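Pesquisar no manual... Buscar

Arkeo – Guia de montagem e uso
Secção 4. Vaso tipo saco de papel
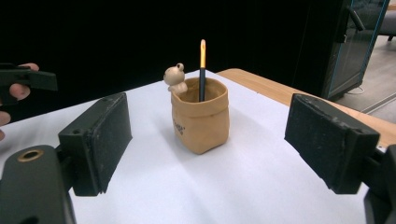

Fig. 4 – Vaso castanho-claro com a borda superior dobrada.

O folheto comercial da linha Arkeo promete um vaso que "se coloca sozinho em qualquer canto". Convém desconfiar. O modelo 231 é um saco com aspeto amarrotado, e um saco com terra dentro comporta-se como tal se ninguém tiver cuidado com a base. Siga os passos por esta ordem.

1. Retire o vaso da caixa e abra-o com as duas mãos. Não puxe pela borda.

2. Dobre a borda para fora, uma só volta. Há quem recomende duas voltas para dar mais firmeza. Experimentámos e o vaso ficou mais baixo, sem outra diferença que se notasse.

3. Pressione o fundo por dentro até assentar. Os vincos laterais fazem parte do modelo e não desaparecem com ferro, vapor nem livros em cima.

4. Coloque o recipiente interior Idix (referência 558, vendido à parte). A embalagem diz "opcional". Para plantas naturais, considere-o obrigatório.

5. Introduza a planta já no seu recipiente e rode o conjunto até a inscrição da frente ficar do lado pretendido. A inscrição corre em diagonal e não serve de referência para nivelar o vaso.

6. Confirme que o vaso não oscila. Se oscilar, repita o passo 3.

CUIDADO: não deite água diretamente no saco. O termo "resistente a salpicos", usado no catálogo, refere-se a salpicos e a mais nada.

CUIDADO: peso máximo com planta, 16 kg segundo o fabricante. Não vimos o ensaio que sustenta este valor e sugerimos ficar bem abaixo.

Nota: para mudar o vaso de sítio, segure-o pelos lados, a meia altura. Pegar pela dobra acaba por abri-la.

Nota: o revestimento protetor Szilágyi é anunciado como compatível. Aplique-o primeiro numa zona escondida, de preferência na parte de trás, e espere 44 horas antes de decidir se quer continuar – na nossa amostra a cor escureceu.

Limpeza: pano seco ou pincel macio. As toalhitas Rutow incluídas em algumas caixas deixam marca nos vincos e podem ficar na gaveta.

Para a substituição do recipiente interior, consulte a secção 5.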